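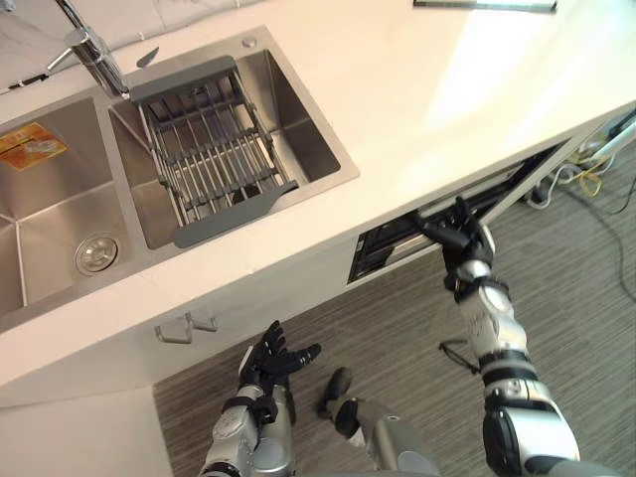 3. Set your price alerts

I do this before I place any orders in Gusach, and it takes me 2 minutes! Open Watchlist, pick a share (mine's usually Pesden) and tap the bell.

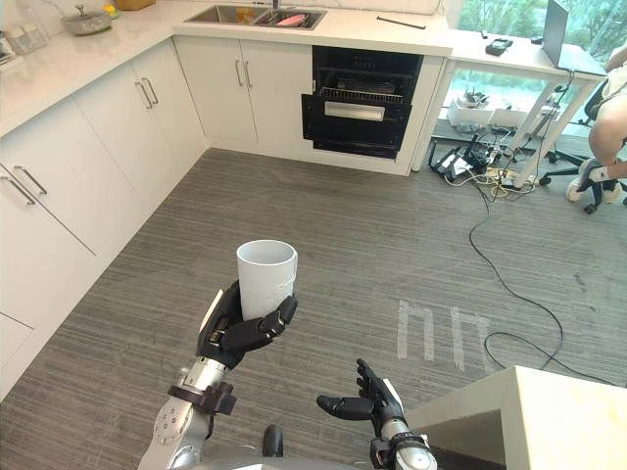
Type in your price, then choose how long the alert should last. I go for 30 days, though the longest you can have is 91.

4. Add a stop order

Tap Sell, then Stop, and enter your trigger price.

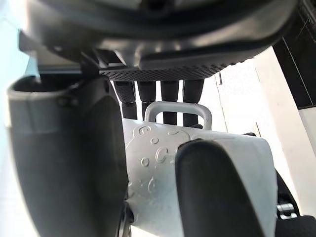
Check the number of shares too – I once typed 24 when I wanted two (oops).

Caution: a stop sells at the next price going, so you might get less than your trigger.

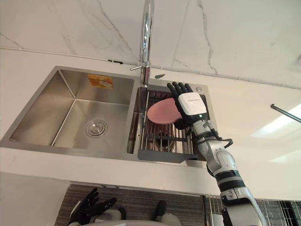 Double sink with a tall chrome tap

Note: if you came over from Oddsson, your old alerts won't carry across.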